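Den Handgreifer in Schuss halten – meine Tipps für daheim

Wer mit einem handgeführten Greifer Wäsche und Kleinkram aufnimmt, kennt das sicher: Am Anfang packt er wunderbar zu, und irgendwann rutscht ihm jedes Hemd davon. Bei mir lag es fast immer an den Fingerbelägen. Ich wische sie inzwischen nach jeder längeren Runde mit einem nebelfeuchten Tuch ab, und wenn Flauschiges dabei war, gehe ich vorher noch mit einem Stück Klebeband darüber – das holt die Fusseln viel besser heraus als jede Bürste.
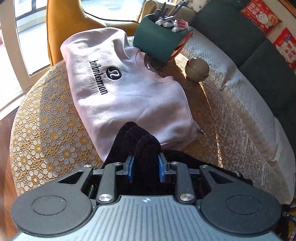

Nele Wouters schrieb mir dazu, sie nehme für die Beläge nur lauwarmes Wasser und einen Tropfen Spülmittel, von Spiritus werde der Gummi mit der Zeit hart. Das habe ich übernommen, liebe Nele, und bin sehr zufrieden damit!

Dann die Schrauben an den Gelenken. Bitte nicht anknallen! Ich ziehe sie handfest an, bewege die Finger 3-mal ganz auf und zu und fühle, ob etwas wackelt oder klemmt. Erst danach kommt ein winziges bisschen Schraubensicherung dran, und dann darf das gute Stück über Nacht liegen.

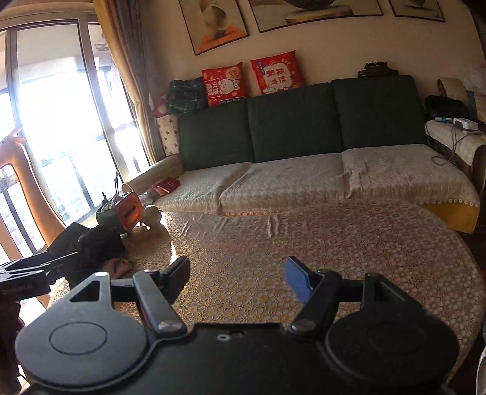
Beim Schmieren gilt: lieber zu wenig. Ein Tröpfchen Stomia-Öl je Gelenk, kurz durchbewegen, den Rest mit Küchenpapier abtupfen, sonst habt ihr die Flecken nachher im Pullover.

Kommentare

Hiwot Tilahun: Das mit dem Klebeband klappt prima, danke!

Alach70: Kann man die Beläge auch umdrehen, wenn eine Seite abgenutzt ist?

Zuletzt aktualisiert: 20. Mai 2019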